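2025-01-11

Quick one, I have to be out the door in a bit and the dishes post from before Christmas still isn't finished. Sorry to everyone who asked about it.

So. The sink corner. I've been trying to get less stuff living next to the faucet, and the big problem has always been the loofah thing. Bought it in March at Sutherland, loved it, then had no idea where to put it. On the counter it gets slimy underneath. In a cup it's worse. Hung it on a hook for a while and it dripped down the cabinet door every single time - the paint there is still bubbly.

Santeri Salminen wrote in the comments that I should get a small rack with holes and stop overthinking it. Fine. Got one. White plastic, little frame standing up at the back, looks like a dish drainer for a dollhouse. The label said Brasura, never heard of them. Tried things out on the pale wood table first, much more elbow room than by the sink.
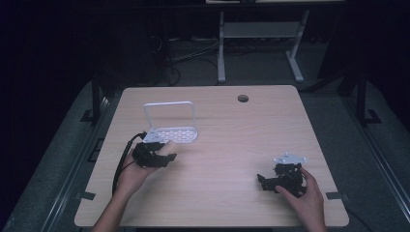
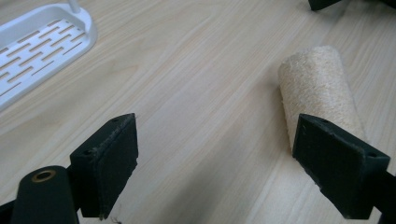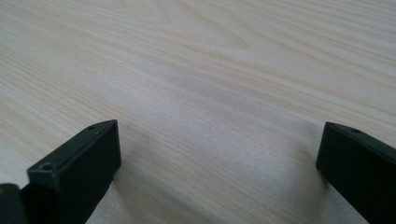

Same light wood tabletop in all three. Rack in the first, sponge roll in the second, just the wood grain past the grippers in the third.

What I like: the holes. Water has somewhere to go. I put a folded dishcloth under mine at home and swap it when I remember to, so not often enough.

What I don't like: it's light, so it slides if you bump it. Might try those clear sticky dots. Also it's one more thing to scrub, and small holes plus hard water, well. Old toothbrush and vinegar, same as the kettle.

Oh and the wood. Somebody wanted to know how I treat pale tabletops. Wipe along the grain with a damp cloth, then a dry one right after. No spray. I used Saltus oil on my old cutting board and it went yellow, so teh stuff stays far away from anything blond now.

Next up is the drawer under the sink, which is mostly bags. More than 1000 bags, feels like. If you have a folding method that doesn't take all evening, leave it in the comments pleas. Running now - bus.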